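Subject: Re: [lollow-resources] Listing criteria for mental health newsletters and blogs, second draft
From: Endang Pelupessy
To: lollow-resources list

Dear colleagues,

Thank you to the members who sent comments on the second draft of the listing criteria for the Lollow directory. I am replying to the list as a whole, as several of the questions overlap. The passage quoted below was the most detailed, and I have used it to organize my answers.

On the previous round, Lempi Laitinen wrote:

> The directory now holds 691 entries under anxiety, depression
> and related headings. I reviewed a portion of these for the
> Howells office and found that many had not published anything
> in more than a year. Others had changed hands and now carry
> mostly product reviews. A person looking for reading material
> after a difficult appointment should not have to sort through
> these.
>
> I would ask that section 2 state a clear limit on inactivity.
> I would also ask that we stop ordering entries by number of
> subscribers. A large readership tells us that a newsletter is
> popular. It does not tell us who writes it, or whether the
> writer is describing personal experience or giving clinical
> advice.
>
> Finally, the draft says nothing about crisis information. Many
> of the personal blogs discuss suicide and self-harm, some with
> great care and some without.

Inactivity. Section 2 will now state that an entry is moved to the archive after 8 months without a new post. The archive remains searchable, and each archived entry will carry a short notice giving the month of its last known post. Authors may ask to be restored at any time by writing to the list address. We received two objections to a fixed limit from members who write about their own depression and who noted that long silences are often part of the illness. The working group took this seriously. An author who tells us of a planned or current pause will stay in the main listing with the word "resting" beside the title, and will not be asked to explain.

Ordering. The default order will be alphabetical within each heading. Subscriber figures will be removed from the public page. They were last updated when the directory moved over from Zoren, and the export at that time contained 2,644 records, many of them duplicates, so the figures were not reliable in any case.

Type of author. Each entry will carry one of the following labels: personal account, clinician, organization, or news digest. Where a blog is written by a licensed clinician, we will ask for the state of licensure and will check it once, at the time of listing. We do not have the staff to check again each year, and the public page will say so plainly. Blogs with mixed authorship will be labeled according to the majority of their posts.

Crisis information. A new section 5 will ask that any listed site which regularly discusses suicide or self-harm display a crisis line on its front page or in its sidebar. A link is sufficient. Sites written outside the United States should give a line suited to their own readers. Entries already in the directory will have until the end of December to comply, and reminders will be sent before any entry is moved.

Sponsored content. The Lekus chapter asked whether paid posts should exclude a site altogether. The working group did not reach agreement. The present wording permits them if they are marked as paid and do not promote a treatment, supplement or device. Members who hold a different view are asked to suggest replacement text, as general statements of concern are difficult to work from.

Members have also asked whether the daily digest will continue. It will, in its present form, with one change: post titles will be reproduced as the author wrote them, and the summary beneath will be limited to the first two sentences of the post.

Please send corrections to the list and not to me individually, so that they appear in the archive. Wording changes should quote the section number.

With regards,
Endang Pelupessy
for the working group, Lollow directory
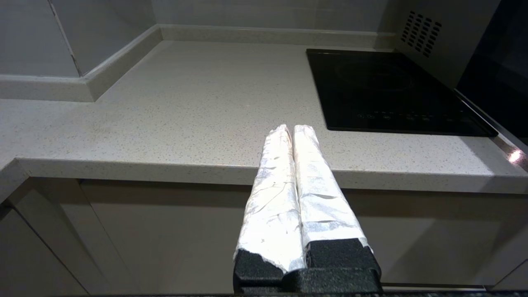 Lempi Laitinen wrote:

Thank you, Endang. The "resting" label answers my main worry about section 2, and I withdraw my request for a stricter limit. On section 5, I would still prefer that the crisis line appear on each post that discusses suicide, as many readers arrive from a search and never see the front page. I will send replacement text with the section number this evening.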